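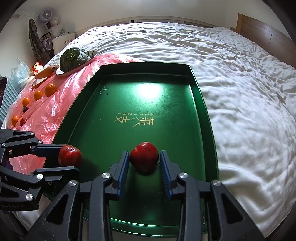
Unit 7: Coming Home After a Long Sentence
Course handout, Community Justice and Reentry
Instructor: Blagoje Milošević
Revised 18 June 2026

Read this before the seminar and bring it with you. The reading packet is separate.

Terms

Reentry means the whole period of leaving custody and settling back into a community. In this course it starts before the release date, at the point where a release plan is first written down. Resettlement is the older word and you will see it in some of the readings. Treat the two as the same unless the author separates them.

A returnee, for our purposes, is a person sent to live in a country or district they left long ago. Many have family there they have never met. Some do not speak the language well.

What people need first

Identity papers come before nearly everything else. Without them a person cannot open a bank account, sign a lease or start a legal job. In the Starnisham case the replacement papers took 50 days, and the man slept at his cousin's house for all of it.

Housing is next. Note the difference between a bed and an address. A hostel may give the first and refuse to let residents use the second on forms.

Work and health care usually get handled together, and they should be looked at separately. A person on regular medication can run out in the first week.

Mentors with a prison record

Hodžić argues that mentors who have served time themselves are trusted sooner, and that programs then lean on them too heavily. See pages 3 to 11 of the packet. Two questions to think about as you read: who supervises the mentor, and what happens when the mentor has a bad month?

The Closurance program in Sitatthorpe pairs each new arrival with one mentor and one office worker. It took in 184 people over the period covered by the report. The report gives no figures for people who left early, so be careful about calling it a success in your papers.

School talks

Former prisoners are often asked to speak to students. The talks are popular with schools. Evidence that they change behavior is thin, and fear-based versions have done badly in studies. Talks that deal with handling conflict are a different type and should not be lumped in with them.

Assignment

Write a release plan for one of the two people in the packet. Limit is 3000 words, not counting sources. Cover papers, housing, work, health and contact with family. Plans are due in October, on the date given in the syllabus.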